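About Godik

Godik is a small company which makes robots useful behind a counter. We began in a rented kitchen in Dirton, where Aurora Simões and Bernardo Seixas wanted to know if a machine with two hands could work with the same equipment that people use. They did not want to build a special drinks machine. They wanted to keep the cups, the taps and the trays which every hotel already has.

Today our main service is called Tanui. It is a two-handed robot that we rent to hotels, canteens and conference centres, together with the training it needs for the place. The customer does not change the furniture. We come for a visit, look at the breakfast counter, and make a list of the objects which the robot must learn to handle. After this we build the same counter in our workshop and practise there until the movements are good enough to show.

Patricio Quintana leads the training. He likes to say that a drink is a difficult thing, and we agree with him. A light plastic cup moves when you touch it, a tap has its own stiffness, and shiny steel gives reflections that confuse the cameras. For each new counter we plan at least 100 practice runs with every type of cup. Last year we recorded 2,948 runs in total, and Bożena Zalewska has watched more of them than she would wish.

Bożena is responsible for safety and cleaning. Her rules are simple. The robot works slowly when guests are near, the hands are wiped between services, and a person from the hotel can stop everything with one button -- also in the middle of a movement.

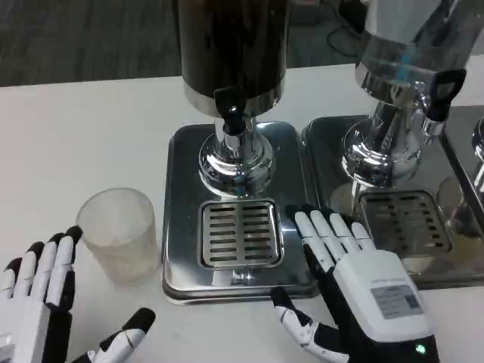
We are 5 people in the workshop and 2 in the office. Judite Brandão answers most of the letters and prepares the offers, so she is probably the first of us you will meet. Our software for planning the work, Plemadus, is also made here, and customers receive it with the rental. It shows which tasks the robot knows, which it is still learning, and when it needs service.

We do not promise that Tanui is faster than a waiter. At the moment it is slower. It is meant for the long quiet hours, for example before six in the morning, when guests want juice or coffee and the staff are busy in the kitchen.

Visits to the workshop are possible from February. Please write first, the entrance is difficult to find.

Godik -- Dirton workshop and office | Contact | Copyright Godik, all rights reserved | Back to top

Comments

Marta: Can it manage glass cups too, or only plastic? We use glass in our breakfast room.

Judite Brandão: Hello Marta, glass is possible, but we train it separately and it takes longer. Please send us the height and the width of your glasses.

oldporter: Slower than a waiter, well, I have worked with some waiters. What does the rental cost per month?

Tomasz K.: I would like to see the cleaning rules in writing before I ask my manager. Is there a document?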